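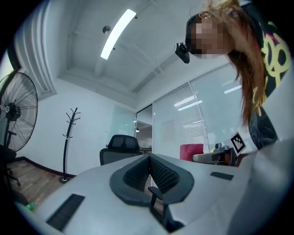

Who taught you to fold a towel?

My mother taught me, in a kitchen with one window, and she did it in thirds.

This is how I begin the story when somebody asks me, and people ask more often than you would think. I rent rooms above the old Landry shop, and the guests notice the towels before they notice the view. My name is Suha Zein. I am writing this down in English for my neighbor Audrey-Anne Li, who says that my stories are better when I cannot wave my hands.

In April the house got a new guest, a man called Oldřich Ďurica. He paid 625 for the month, in an envelope, and he brought with him one suitcase and a very old radio of the make Elum, which did not play. I showed him the room. I showed him how the window opens, where the key hangs, and which drawer sticks. On the bed I had put two towels, one big and one small, folded in thirds and then in half, with the edge hidden inside.

He looked at them for a long time.

"In my house we rolled them," he said.

I told him that he could roll them if he wished. It was his room now.

The next morning I came with the clean sheets and I saw that he had rolled the big towel and left the small one as it was. I did not say anything. I changed the sheets. But in the evening, when I passed his open door, the small towel was rolled also, and it looked to me like a small animal that sleeps with its feet under it. I went downstairs and I was angry, and I could not explain to myself for what reason. A towel is a towel. I have guests who leave them on the floor.

I should tell you about my mother. She worked for five years in the laundry of the hotel Dosura, and there the women were paid by the pile. A pile had to stand straight. If it leaned, the supervisor pushed it with one finger, and if it fell, it was not counted. So my mother folded in thirds, because a towel in thirds does not lean. At home she was not paid by anybody, but she folded in the same way, and when I made a pile that leaned she pushed it with one finger too. She laughed when she did it. I did not always laugh. 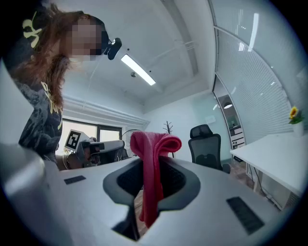
A towel has a moment when it does not belong to any fold, and my mother did not like this moment. She took it from the line, shook it once, and already the first third was over. I am slower. I let it hang across my arm while I look for the corners, and one end is always longer than the other. The red-pink ones are the worst for this. You lay such a towel over something narrow, it makes a soft loop on top, and the long end hangs straight down through the gap as if it had decided to go home. My mother would say, "Catch it, Suha, it is leaving." I was seven years old and I believed that it was really leaving.

I told this to Oldřich in his second week. I had not planned to. He was in the yard, taking the washing from the line before the rain, and he did it badly, with the pegs in his mouth and the sheets over his shoulder. I took the other end of a sheet. It is not possible to fold a sheet with a stranger and stay a stranger, you must walk toward him and give him your corners, and then walk back.

"Who taught you to roll?" I asked.

He took the pegs out of his mouth.

"My brother," he said. "We had one shelf for two boys. If you roll, you can see every towel from the side, and nobody can say that you took his."

"And did he take yours?"

"Every day."

He told me the brother had gone to work on ships and had written home for a while, and then less. The radio had been his. Oldřich carried it from one rented room to the next and had never brought it to be repaired. I asked him why. He said that if a man repairs it, the man will clean it also.

It began to rain then and we ran inside with everything in our arms. We put it on the kitchen table in one big heap. I made tea. He took a towel from the heap and looked at me, and I saw that he was trying to do it in thirds. The first third was too wide. He opened it and began again, and it was still too wide, and the edge was on the outside. I wanted very much to correct it.

I took the next one and rolled it. It came out fat at one end, like a carrot.

"It is terrible," he said.

"Yours is leaning," I said, and I pushed it with one finger.

He stayed until the middle of June. When he left, I went up to take the sheets. The window was closed, the key was on its nail, and the drawer was open a little, as it always is. On the bed was the big towel in thirds, quite straight, and beside it the small one, rolled. I took the sheets from under them without moving them too much, and I had to do it slowly, first one side and then the other.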